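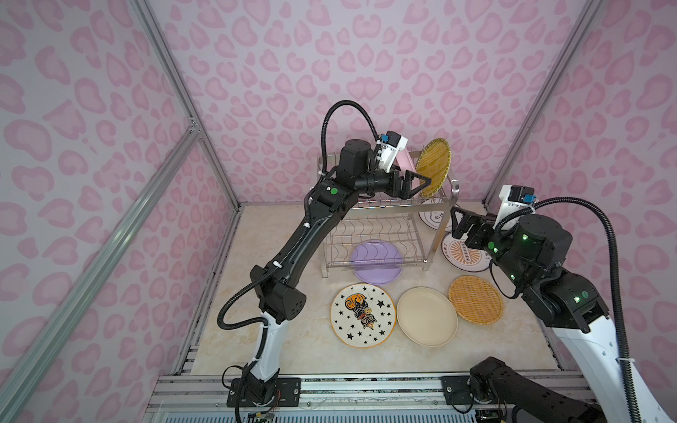
Two black-and-white robot arms, a dish rack and a few plates

4. Setting up the Jundska hydrogen backup unit

OK, you've unpacked everything, you've read the gas safety card (please say you have), and the cabinet is standing where it's going to live. This section gets you from a cold, silent box to a unit that will pick up your house when the grid drops. Set aside a full morning. I like a Saturday, mainly so I can eat lunch while the purge runs.

I wrote this for the Jundska 2000, the model we ship from the Wuvasstead warehouse. The 2000 is the rated output in watts. If your plate says Jundska 814, stop at step 5 and jump to section 6, where the smaller stack gets its own start-up routine.

CAUTION: Only a licensed electrician may make the connection to your house panel. Only a trained gas fitter may open or change the supply line between the cylinders and the wall plate. Everything in this section is meant for you, the owner, after those two people have signed the card inside the cabinet door.

4.1 Before you switch on

1. Check the vent at the top of the cabinet. It should open straight to the outdoors with nothing stacked on it, leaned against it or growing through it. I had a customer with a very healthy clematis in there. Lovely plant, wrong spot!

2. Look at the hydrogen sensor on the ceiling side of the cabinet. A slow green blink means it's awake. No blink means you go no further - call the support line printed on the door.

3. Fill the humidifier bottle with deionized water up to the upper line. Tap water will ruin the membrane, and so will the "purified" drinking water from the grocery store, which often has minerals put back in for taste.

4. Make sure the cylinder valves are closed and both regulators are backed all the way out. Turn them counterclockwise until they feel loose.

5. Read the serial plate and copy the number into the front of this manual. You'll want it in section 9.

Note: The unit won't start below freezing unless the heater pad is plugged in. If you're doing this in April or later, most of you can skip the pad, but leave it in the cabinet where you can find it.

4.2 Opening the gas

1. Open the left cylinder valve slowly, one half turn. Wait for the gauge to settle, then open it fully.

2. Turn the left regulator clockwise until the low-side gauge sits inside the green band. Small turns, please. It's easy to overshoot, and then you have to back off, bleed the line at the outdoor vent and creep up again.

3. Brush leak-check fluid on every joint you can reach. Watch each one for a full minute. Growing bubbles mean a leak, so close the cylinder valve and phone your fitter.

4. Do the same on the right side.

CAUTION: Hydrogen burns with a flame you may not see in daylight, and it has no smell. Don't trust your nose, and never check a joint with a lighter. No smoking, no grinder, no barbecue near the cabinet while you work.

4.3 First start

1. Turn the red isolator to ON. The screen shows the Arka logo (that's the controller, and it has its own little booklet) and then a self-test.

2. Pick your language, then your panel type. If you aren't sure about the panel, your electrician wrote it on the door card.

3. Press and hold PURGE until it beeps twice. The purge runs for 20 minutes, with a click and a hiss every so often. All of that is normal. A steady hiss is different - hit the isolator and close both cylinders.

4. When the screen says READY, press START. The fan comes up first, then the stack. Output climbs in steps, and the first climb is the slowest one you'll ever see from it.

5. Keep an eye on the stack temperature. It should level off at 61 degrees Celsius. I know, Celsius. The controller doesn't offer Fahrenheit yet and I've been asking.

Note: A bit of water will drip from the drain hose. The stack makes water as it works, so point the hose at a gravel bed or a drain, and keep it off any path that ices up.

4.4 Testing the changeover

1. Save your work on any computers and let the rest of the household know the lights are about to blink.

2. Switch off the main breaker. The Bautista transfer switch should clunk over and your backed-up circuits should come back on their own.

3. Walk around and see what's running. If the fridge is on and the well pump isn't, the pump is probably on a circuit your electrician left out. Check the door card before you call me.

4. Switch the main breaker back on. The unit waits a few minutes to be sure the grid is steady, hands the house back and cools itself down.

5. Leave the isolator ON and both cylinder valves open. The unit is now in standby.

If the screen shows a code starting with H at any point, go to section 8 and look it up before pressing RESET.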